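FOR IMMEDIATE RELEASE
Monday, June 25, 2018

Brivholm Opens Its Walls to Renters With New Pale Gray-White Finish

Skotau - Brivholm, the small interiors firm behind the Mutiso shelving line, today put its first wall and panel finish on sale. Name is Privier. One shade only for now, a plain pale gray-white. Matte, goes over old paint, meant for rented rooms where the landlord wants it light and the tenant wants it quick.
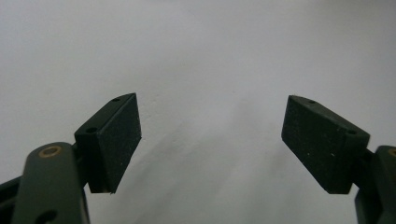
Privier, pale gray-white. Press use free with credit to Brivholm.

Work on the finish started in March, after the Mutiso shelves went out and customers kept asking what to paint behind them. The firm tried 57 mixes. Most were too blue by evening. A couple went yellow next to a white door frame, and those got dropped the same week.

"People wanted a wall they could stop thinking about," said Adhiambo Rotich, head of finishes at Brivholm. "No pattern, no sparkle. We had long arguments over gray versus white and ended up in between. I still think its a shade warmer than my first pick, but I was outvoted."

Covers in two coats on most sound walls. Bare plaster needs a primer first, sold seperately. Recoat after 12 hours. Rollers with a short nap give the flattest result - long nap leaves a texture that shows under side light.

Tins come in one size, price $51. Sample pots $20, credited back against a full order. Pickup from the Skotau showroom or delivery in town, no shipping further out until stock settles.

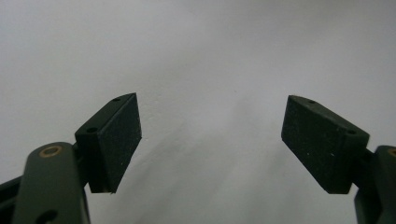 WALLS & FINISHES

Privier joins the walls section of the Brivholm list, next to the primer and the filler. A darker shade is being worked on, no date yet. Landlords with more than one unit can ask for the trade sheet, same tin, different terms.

Painted sample boards on request for press and for stylists. Please return them.

Press contact: Adhiambo Rotich, Brivholm, Skotau showroom. Calls mornings only this week, email any time.

###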